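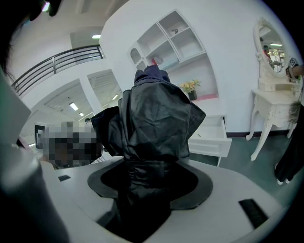

I came to this project wanting to know how people in shared apartment buildings decide when a piece of clothing is finished. My own habits were no help (I keep everything), so I spent the winter in the laundry rooms of Greltcombe, talking to whoever was waiting on a dryer. What I kept hearing was that the deciding happens long before the letting go. A jacket gets demoted to yard work, then to the trunk of the car, and then one day it goes. And when it goes, it often goes in a hurry, bunched up and shoved down whatever opening is handy, like the glossy black fabric in the round hole of the white counter in Figure 2. I came to think of this as the last fold, even though there's no folding in it at all!

Figure 2. Black fabric pushed into a round opening in a counter.

I talked with 27 people over the course of the study, and 8 of them let me come back in January and go through a closet with them. Those visits were my favorite part by far. We'd pull things out, and I'd ask when each one was last worn, and pretty soon we were on to weddings and old jobs and a cousin's bad haircut. My notes from those afternoons are a mess, and I've left the quotes out of this section so I can deal with them properly in Section 4.

One pattern did surprise me. I had expected people to hang on longest to what cost the most. Mostly they hung on to gifts, even ugly ones, even ones that never fit. Metwally's work on household clutter predicts something like this, though that study looked at kitchen things and I'm a little nervous about stretching it to coats.

The Trandora building was the odd one out. Tenants there swap clothes on a rack by the mailboxes, so a sweater can leave one apartment and turn up two floors higher within the week. Several people told me they'd gotten rid of more since the rack went in, and also brought more home, which makes my simple "kept or gone" coding look pretty silly. I recoded those interviews with a third category, passed along, and the numbers below use that version.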